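Week 7: The critic as custodian

Reading for this session: the first two chapters of Myung-ja Gil's Letters to Rornitari, and Chang-ho Shin's review of it. The review is shorter and much ruder. Read it second.

Last week we left Gil at her desk with 166 letters by the poet Ye-rin Jang, most of them undated and several of them about the rent. She spent 44 years putting them in order. Whether that counts as literary criticism or a very long bout of tidying is the question Shin puts, and he plainly thinks he knows the answer.

His complaint is that an editor who stays too close to one writer stops being able to hear a bad line. He has a point – Gil defends the harbour sequence, and the harbour sequence is dreadful. But look at what she does with the eight letters from the winter at Rornitari. By moving one of them from the front of the group to the back, she changes who is apologising to whom, and half the late poems have to be read again.

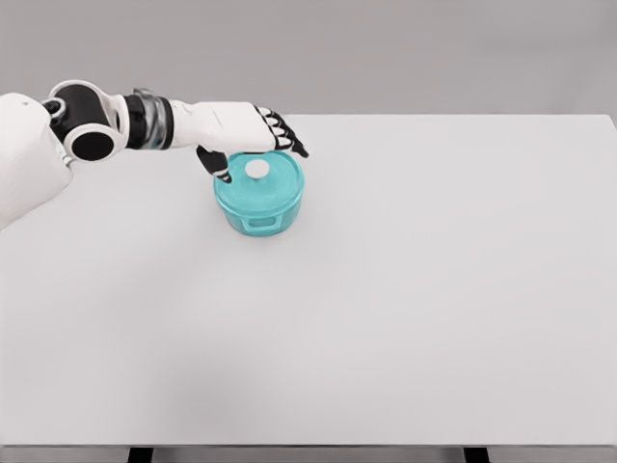
Shin never mentions this. He does find room for two paragraphs on her footnotes, which he calls "a second book, hiding under the first". Gil is said to have been delighted.

Keep three terms apart in your essays. Dating is deciding when a letter was written. Ordering is deciding what comes next to what. Annotation is what the editor does when she can't leave the reader alone. Gil tends to present the second as if it were the first, so check her notes for the word "evidently". It is seldom followed by evidence.

For the seminar, bring one footnote you would cut and be ready to defend the cut. A-yeong Jeon will open with a short paper on the Gindara edition, which cut all of them and sold rather well.

Essay plans are due by noon. One page, please. Gil's own ran to 44.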